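Rullier Shows Small Electric Van for Narrow Streets, First Cars Go to Brurkham

The small vehicle maker Rullier has shown the production version of its first electric van, the Tamuno, and will deliver the first vehicles to customers in the town of Brurkham in January. The company presented the van in the yard behind its workshop, before an audience of dealers, suppliers and a few local businesses that have already ordered one.

The Tamuno is a two-seat van with a sliding door on the right side and two rear doors of unequal width. It is shorter than most family cars and a good deal narrower than the usual delivery van. Rullier says that the width was the first number decided in the project, and that everything else had to be arranged inside it. The old center of Brurkham has several streets where a normal van must fold its mirrors to pass, and one where it cannot pass at all.

"We began with a tape measure and not with a drawing," said Solange Bouvier, who leads the project at Rullier. "We measured the street behind the covered market, then we took away the mirrors, then we took away a little for the drivers who are tired. What remained was our van."

The top speed is limited to 60 miles per hour. The range is given by the company as 137 miles with a half load in mild weather. Rullier did not give a figure for winter, but Bouvier said that customers should expect clearly less when the heater is used all day and the doors are opened often. Early customers will receive a sheet with the results of the cold weather tests when these are finished.

The battery lies flat under the cargo floor, between the axles. It comes from Stetonero, which also supplies the charging equipment. The two companies have worked together before on a small electric tractor for moving luggage and garden waste, but this is the first time that they have made a vehicle for the public road. Stetonero will keep a stock of replacement modules at Brurkham, so that a damaged part of the battery can be changed without sending away the whole pack.

A full charge from an ordinary home wall unit takes one night. There is also a faster connection, which is an option and not a standard part of the van. Several dealers at the presentation asked about this, and two of them said that they would prefer to see it included in the price. Rullier answered that most of the orders until now are from people who drive a short round in the morning and are back in their own yard before lunch. For these people the faster connection would be money spent for nothing. It can be added later, but the work takes a full day in the workshop.

Rullier plans to build 3000 vans in the first year. This is a modest number for a car factory but a large one for Rullier, which until now has made its vehicles in small groups and mostly to order. The assembly hall has been extended on the north side, and a second paint booth is being installed. The company has hired new people for the electrical work and is still looking for an experienced welder for the evening shift.

The first 50 vans are reserved for businesses in and near Brurkham. Among the buyers are two bakeries, a locksmith, a flower shop and the firm that looks after the town's elevators. Rullier wants to have these vans close to the factory during the first months, so that any fault can be seen quickly by the people who built the vehicle. Each of these owners will bring the van in for a check after the first eight weeks. The check is free and a replacement vehicle will be lent for the day.

Séverine Huet, who owns one of the two bakeries, drove an early test van for part of last winter. She told the guests that she liked the low floor and the view to the front, but that she had sent the company a long list of complaints. The first handle of the sliding door was too small for a hand in a glove. The heater blew on the knees and left the feet cold. The reversing sound was so loud that a neighbor came down at four in the morning to ask her what had happened.

"They changed the handle and they changed the heater," Huet said. "The sound, they told me it must be there by law, but it is now a softer one. My neighbor has bought bread from me again."

She also asked for a rack system that can be taken out without tools. This is now part of the standard equipment. The rails are fixed on both side walls, and the shelves slide in from the back. A buyer who does not want them can leave them out and receive a small reduction. With the shelves removed, the cargo space can take a standard pallet through the wider of the two rear doors.

The interior of the van is simple. There is a small screen for speed, charge and distance, and the controls for heat, wipers and lights are ordinary knobs and switches. The radio is an option. A holder for a phone is fixed beside the screen, with a charging socket below it. The seats are covered with a washable material, and the floor has a rubber mat that lifts out in one piece. Bouvier said that her team had discussed a larger screen for a long time, and that the answer from the test drivers was almost always the same: they wanted a place to put the delivery papers. There is now a flat shelf with a clip above the glove box.
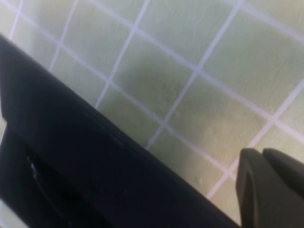 Repairs were another subject of many questions. The front and rear bumpers are each made in three pieces, so that a scratched corner can be changed alone. The lamps at the back are the same on the left and on the right. The same is true for the door mirrors, except for the glass. Rullier has promised to keep all body parts in stock for at least ten years after the last van is built. Independent workshops will be able to buy the parts and the repair manual on the same terms as the dealers, although work on the battery itself must be done by a person who has followed the training course from Stetonero.

The course lasts four days and is given at the Brurkham plant. The first group of mechanics has already finished it, and the next one is full. A third group will start in spring. Workshops that are interested can write to the service department, which keeps a waiting list.

Prices will be published when the first vans are delivered. The company would say only that the Tamuno will cost more than a small gasoline van of similar size, and that it expects the difference to come back to the owner through lower fuel and service costs. How long this takes depends very much on the number of miles driven, and Bouvier was careful not to make a promise. For a shop which uses its van only twice a week, she said, it may be wiser to keep the old one for some more years.

A version with an open flat bed is in preparation, mainly for gardeners and small builders. One test vehicle of this type stood at the side of the yard during the presentation, still without paint on the bed. A refrigerated version has been requested by several fish and cheese sellers, but it is more difficult, as the cooling unit takes its power from the same battery and the range becomes shorter. Rullier has made the calculation but has not decided whether to build it. A passenger version is not planned.

Visitors who want to try the Tamuno can do so at the factory from the end of January, between nine in the morning and four in the afternoon. The test route goes through the old center, passes behind the covered market and returns by the river road. A valid driver's license is necessary, and it is better to call first, as only two vans are available for these drives. Dealers in other towns will receive their demonstration vans in the spring, after the local orders have been delivered.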